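Quarantine tank (fishkeeping)

A quarantine tank is a small aquarium, kept apart from the main display, in which newly acquired fish are held and watched before they are added to an established community. The term is also used loosely for a hospital tank, although the two have different purposes. 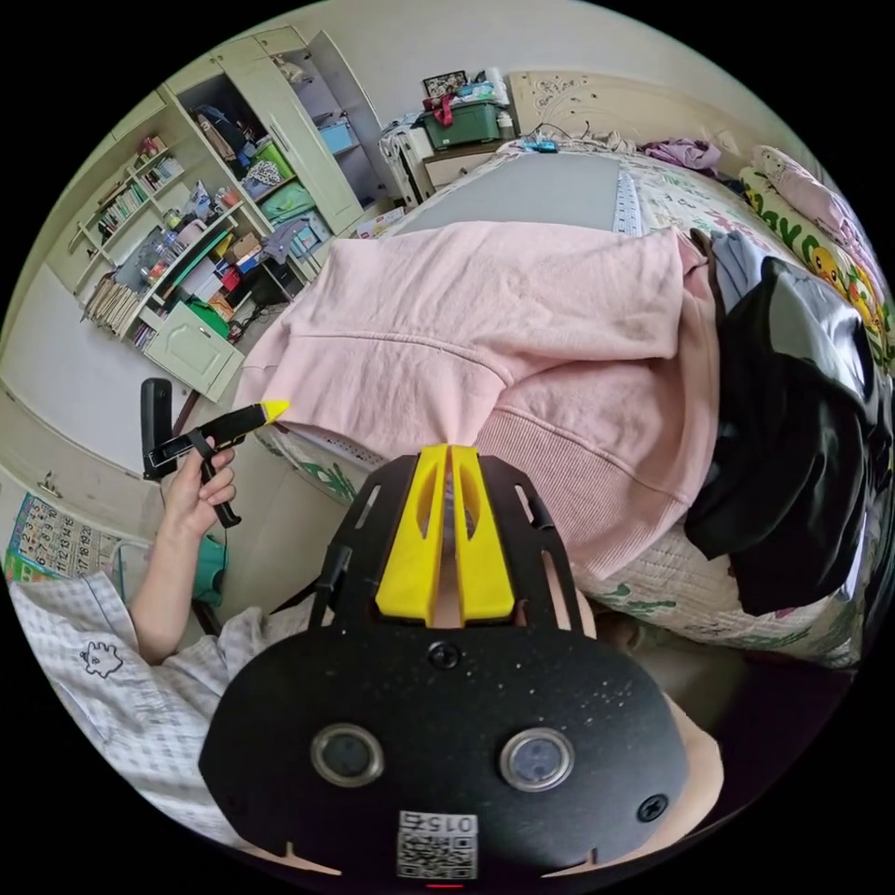
Terminology

In strict use, a quarantine tank receives animals that appear healthy and whose history is unknown. A hospital tank receives animals already showing signs of disease. The same vessel can serve both needs at different times, provided it is drained, cleaned and dried between uses. A third type, the acclimation tank, is found mainly at importers and wholesalers. It is used to bring fish gradually from the water of the shipping bag to that of the holding system, usually over hours.

Equipment

Most home quarantine tanks are bare. A glass bottom with no gravel makes waste and uneaten food easy to remove, and parasites with a stage that rests on the bottom are easier to siphon out. Hiding places are made from inert items such as lengths of plastic pipe or plain clay pots. Porous rock and driftwood are generally left out because they absorb some medications and are hard to disinfect.

Filtration is commonly by an air-driven sponge. The sponge is kept running in the main tank's filter or sump until it is needed, so that it carries a working population of nitrifying bacteria when moved. Activated carbon is removed during treatment, as it takes many drugs out of the water. A heater, a thermometer and a close-fitting lid complete the usual setup. Lighting is kept dim.

Nets, siphon hoses and buckets are reserved for the quarantine tank. Where tools must be shared, they are soaked in a disinfectant, rinsed and dried fully before being used again.

Duration

Recommended periods vary. Two weeks is often given as a minimum for freshwater fish, but several common infections can take longer to appear, and periods of three to five weeks are widely used. If a new fish is added during the period, the count starts again for the whole group. The period also starts again when a treatment ends, so that the fish can be observed without medication.

Temperature affects the choice. The life cycle of white spot (Ichthyophthirius multifiliis) slows in cool water, and coldwater species are therefore held longer than tropical ones.

Procedure

The water from the bag is discarded and not poured into the tank. Fish are fed lightly from the second day. Appetite, breathing rate, fin position and the condition of the skin are noted daily, and ammonia and nitrite are tested often, as a small volume of water changes quickly. Partial water changes are made with water matched for temperature.

Shoaling species are quarantined as a group. A single specimen held alone may refuse food or stay hidden, and these signs are easily mistaken for illness.

Preventive treatment

Practice is divided on whether fish should be medicated when no disease is seen. The method known among hobbyists as the Hayes schedule calls for a wormer on arrival and a repeat dose later in the stay. Rónán Brophy, writing in the newsletter of the Joltoncombe aquarium club, argued against it on the grounds that scaleless fish tolerate such doses poorly and that routine use encourages resistance. His survey of 44 club members found that over half used observation alone.

Commercial systems

Retail shops rarely have room for single tanks and use racks instead. In the Trinska rack, each tank has its own filter and drain, and no water passes between units. The Utach rack shares one sump and relies on an ultraviolet sterilizer in the return line. Shared systems are cheaper to run and hold a steadier temperature, but a fault in the sterilizer exposes every tank on the loop.

See also

Fishless cycling
Sponge filter
White spot disease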